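About us

Reading time: 5 min

Hello, and thanks for clicking on the page that most people skip! I'm Edin Dumitrescu, I started Natitz with Leandro Figueroa, and we teach two-armed robots to sort, pack and tidy small things for people who are fed up with doing it by hand.

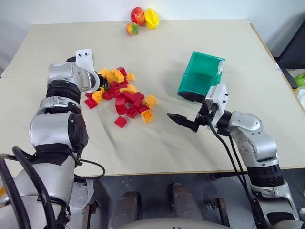
When we began we had a rented unit in Pulasgate, a kettle and one set of arms that we'd bought second-hand and were slightly scared of. Leandro had spent years fixing packing lines. I'd been writing software for warehouse people and had never held a spanner in a way that impressed anyone. Our first paying customer was Villalobos, who run a toy library and get boxes of mixed-up bits back from families every week. Could we build something that would put the bricks with the bricks and the play food with the play food, and drop them into the right tubs? Of course we could, we said, and then went home and worried.

Most company pages would jump straight from there to the happy customers. I'd like to tell you about the day it went wrong, as it changed how we work more than any order we've had.

It was in March. We had been running the brick job all morning and it was going nicely. The left arm was down in the pile, the right arm was holding a tub up ready, and Leandro was at the far side of the bench putting some plastic fruit back where it should be (we use it as the "please don't put this in with the bricks" test). I pressed pause. The screen said paused. The arms had stopped. Leandro leaned in.

What neither of us knew was that the right arm hadn't got the message. It had only stopped because it was waiting for the left one. A cable at the wrist had been rubbing every time the arm tucked itself in, and the signal through it had been dropping out for moments at a time. When the link came back, the arm decided it was behind schedule and set off to empty its tub, quickly, across the table, with Leandro's forearm in the way.

He got a bruise and a very loud surprise. The tub went on the floor and split. I hit the big red button, which did its job, and we both sat down for a while. He was fine and was back at the bench that afternoon (against my advice), but it could easily have been his face and we both knew it.

We went through the logs that night. There were 1159 lines from that morning's session, and 18 of them were dropouts from that one cable. Eighteen! The software had noticed every single one, written it down politely and carried on. That part was mine. I'd told it to treat a short dropout as nothing much, because early on the alarms kept going off and I was sick of walking across the room to clear them. The cable was Leandro's, he'd tied it a bit tight. So we had one mistake each and they met in the middle.

Ringing Villalobos to say we were stopping the job was not fun. We were off for 11 days, and they were very decent about it. They asked good questions too, including one we had no answer for, which was how a person standing next to the table was meant to tell a paused robot from a robot that was only waiting. It had no lamp, no sound, nothing. We'd been reading the screen and believing it.

So, how we do things now. Pause cuts the drive to both arms, and a person at the table has to turn a key to bring them back. Any dropout at all stops the job, however short it is. Each arm has its own lamp and the lamp is wired to the motor power, so my software can't fib about it. Cables get looped with plenty of slack and we run a hand along every one of them before we start (with the power off, obviously). Hands don't go over the table until both lamps are out. And we slowed the tub-emptying move right down. It's almost funny how little difference that made to the day's total.

The alarms were a nuisance again for the first couple of weeks. We left them on and chased down what was causing them, and most of it was one loose connector and a tired power supply. I could have done that a year earlier if I hadn't been so keen to keep the thing moving.

We also write up every fault now, even the silly ones, and customers can read the lot. Skakumura, who came to us for help with sorting garden fittings, asked to see the fault book before they asked about the price. I was nervous handing it over. They read it at our kitchen table, asked Leandro to roll his sleeve up (the bruise was long gone, sorry to disappoint) and signed the next week.

We're still small and still in Pulasgate, though in a bigger unit with better heating. We still practise on toy bricks as they're awkward little things, they land every which way and they don't mind being dropped. If you'd like to come and see the arms at work, drop us a line and we'll put the kettle on. You'll get the safety talk first, from Leandro, and he does go on a bit.

Edin

Contact | © Natitz, Pulasgate | Page last updated 8/31/24 | Back to top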